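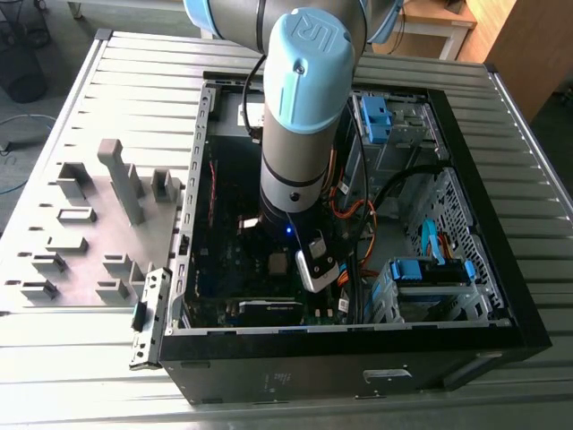

Jayanthi Rao wants to know, before she reads any further down this page, whether the kit saves her from writing a program for every kind of connector, or merely gives her a more expensive way to write it. She put it to our sales address in capital letters. The answer is that you don't write the program. You do the task by hand, with the arm in your hands, 58 times or more, and your wrists will have opinions about it.

Briltura Teach Kit
Demonstration recording for assembly and disassembly work
Made by Hinbridge

The Teach Kit is a recording package for people who already own a collaborative arm and would like it to learn something fiddly. Seating a plug in a motherboard header, say, or getting a drive out of its cage without taking the cage along. You guide the arm through the job, the kit logs what the arm felt and what the cameras saw, and at the end of the day you have a folder of examples your learning system can be trained on. The training itself happens in your own software. We sell shovels.

What it records

Joint positions, tool pose, gripper opening, force at the wrist, and video from as many as four fixed cameras, all on one clock. The one clock is most of what you are paying for. Anyone can save a video and a log file. Getting them to agree on when the plug went in is how we spent the better part of two years, and Narkasell, our first customer, was very patient about the first of them.

Each run is saved as an episode. An episode has a start, an end, a task name and a verdict: good, bad or unsure. Please use "unsure." Early users marked everything good out of politeness, and the arm learned to be politely wrong.

Failed runs are kept unless you delete them. We suggest you don't. A fumbled cable followed by a recovery is worth more to most training setups than another perfect insertion, and you will produce plenty without trying.

How many examples you need

This is the question we get most, and the one we are least able to answer in a way that pleases a purchasing department. A single task in a fixed location, with the computer case always parked in the same place, has worked for us with 174 good episodes. Move the case between runs, swap in a different model, or let the cables lie wherever cables like to lie, and you should plan on 1,000 and a second operator. Cables are the reason people give up. Record them separately, as their own task, and do them in the morning.

An experienced operator takes a short break every 10 episodes. An inexperienced one doesn't, and the data shows it.

In the box

Recorder unit with power supply
Guiding handle with start, stop and discard buttons
Foot pedal (does the same as start and stop, for when both hands are in a computer)
Two fixed cameras with clamps for slotted aluminum tables
Calibration board
Printed quick guide, which is quick, and a full manual, which isn't

Not in the box

The arm, the gripper, the table, the patience. You will also want something to hold loose parts in a known position. The kit comes with drawing files for a basic parts holder, and any decent 3D printer can make it overnight. Change the drawings freely. Everyone does, and several people have sent us better ones.

Before you order

Check that your arm has a hand-guiding mode and that you can read its joint data over the network. If you aren't sure, send us the controller model and we'll look it up. Arms without a force sensor at the wrist will work, but the force channel will be estimated from the joints, and for small connectors the estimate is not much use.

Practice machines should be ones you can afford to lose. Ours are retired office desktops, and they lead short second lives.

Recorder software 2.1, dated 2019-05-19, fixes the bug where discarding an episode also discarded the one before it. If you are on an older version, update before your next session — we are still hearing about this from Narkasell.

Camera clamps for round posts are expected in September. Orders and questions go to Hinbridge sales, capital letters optional.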